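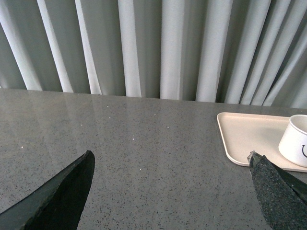
2026年3月21日 星期六

今天把情绪语音那批数据的第一轮标注一致性跑完了，结果比我预想的好玩得多，趁还记得赶紧写下来。

先说背景，给下周才进组的两位同学看：我们要搞清楚的是，人听到一段带停顿的回答时，凭什么觉得对方“在犹豫”。不做情绪分类，标签集里没有高兴、生气那一套。标注的人只回答一件事，说话的人对自己说的内容有多大把握，一到七打分。语料就是Palevley那套问答录音，切出来2000条，每条只留回答部分，问题一律剪掉。

剪掉问题这一步去年吵了很久，Alfie Bellamy坚持要剪，我当时是反对的。现在得承认他对！保留问题的那个小样里，大家其实是在判断题目难不难，题目一难，分数就往下走，跟声音几乎没关系。剪掉以后，打分才开始跟着停顿走。

一致性的情况：

标注者一共13人，每条至少三个人听过。整体看，一致性中等偏上，对这种主观打分来说我已经很满意了。有意思的是分布不均匀，两头（非常有把握、完全没把握）大家高度一致，中间那一段散得厉害。我把中间段单独抽了165条出来重听，听了整整一个上午，耳朵都麻了，但是值。

重听之后的几个观察，都还没有检验，先记着：

一、句首停顿和句中停顿根本是两回事。句首停一下再说，很多人听成“想清楚了才开口”，反而加分。句中停，尤其停在“是”和后面的名词之间，几乎人人减分。以前我们把停顿总时长当一个特征塞进去，难怪回归系数那么小，正负抵消了嘛。

二、“嗯”要分两种，平的和往上扬的。平的“嗯”后面接得快，听起来就是个口头习惯；上扬的那种一出来，后面内容再对也救不回来。转写稿里两种都写成同一个字，得回头补一层音高标记。Mạc那个音高脚本应该能直接用，不过它在句尾气声上老是跳八度，要先看一下。

三、语速变化比语速本身有用。有几条全程都慢，打分却很高；有一条前半句飞快，后半句突然拖长，三个人全给了二分。我反复听了好几遍，特别典型，下次组会一定要放给大家听。

四、笑声。之前的规则是带笑的一律剔除，我现在很后悔。句尾轻轻笑一下，有人给六分，有人给二分，分歧这么大的地方恰恰最值得看。剔掉的那些还在备份里，准备捞回来另立一个子集。

中午休息了一会儿，下午接着弄合成那部分。

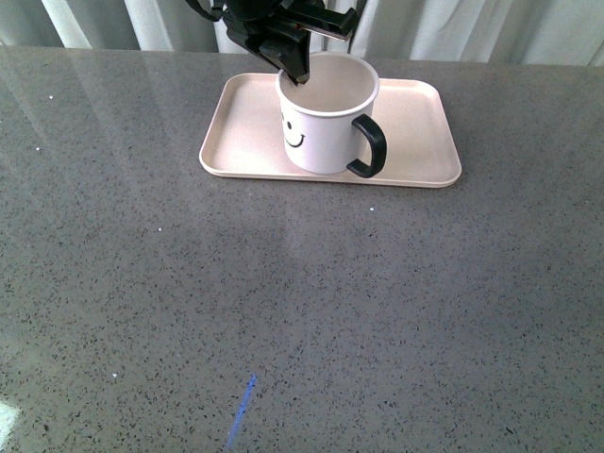 台面上的白色马克杯和粉色托盘

合成部分的思路是拿同一句话，只改停顿的位置，别的全部不动，看打分会不会跟着变。如果真如第一条说的那样，句首加停顿应该持平或者上升，句中加停顿应该下降。句子我挑了40句，都是陈述句，长度控制在一口气能说完的范围。每句三个版本：原样、句首停、句中停。

碰到一个麻烦。直接插静音非常假，背景底噪突然没了，一听就是剪过的。改用同一段录音里的环境底噪来填，两端各做一点淡入淡出，马上自然多了，我自己盲听都分不太出来。不过有几句前后字连读得太紧，硬切开会留下半个韵母，听着像卡带。这几句要么换掉，要么找Dutton那边重录，我倾向换掉，重录又要等排期。

句首停顿还有个容易忽略的地方：问题都剪掉了，听的人怎么知道前面那段安静算停顿？小试了一下，开头加一声很短的提示音，提示音之后再计时，效果就出来了。代价是原样版本也得统一加上提示音，不然没法比。已经改进生成脚本里了，旧的那批文件别再用，目录名后面带old的都是。

还想到一个问题，跟模拟情绪那条线有关。如果机器的回答也学会在句首停一下，听的人会不会因此更信它？哪怕它其实早就算好了，停顿纯粹是装的。文献里讲合成表情的多，讲“装犹豫”的我目前只翻到很少几篇，而且大多停在听感自然不自然，没往信任上走。我觉得这里可以做一个很干净的实验：同样的内容，一组告诉听者是真人，一组告诉听者是合成，看停顿的作用还在不在。越想越兴奋，晚上大概要睡不着了。

伦理上要先想好：告诉别人“这是真人”而其实不是，事后必须说明，知情同意书也要改措辞。去年Tatby那个项目的模板可以参考，里面关于事后说明的那一段写得很细，我去要一份。

数据整理的零碎：

切分脚本对小于两百毫秒的片段会直接丢掉，不报错，我今天才发现。影响不大，但日志里要补一行提醒。

有一位标注者后半程几乎全打四分，应该是累了。先不删，加个标记，分析时跑两遍，带和不带各一遍。以后每次标注任务拆短一点，中间强制休息。

评分界面上一分在左还是在右，两个批次不一样！幸好导出时存的是数值，不是按钮位置，核对过了没有串。界面还是要统一，统一成左低右高。

耳机型号没有记录，下一轮在登记表里加一栏。

接下来：先把音高标记补上，重跑一遍中间段的分析；合成句子换好以后找几个没参与过标注的人试听；笑声子集等前两样做完再碰，忍住。目标是5月之前把合成那组正式收完，这样写初稿的时候两部分能放在一起讲。

另外谁动过共享盘里的阈值表？第三列和我本地的对不上，看到的话跟我说一声，我这边先按本地的跑。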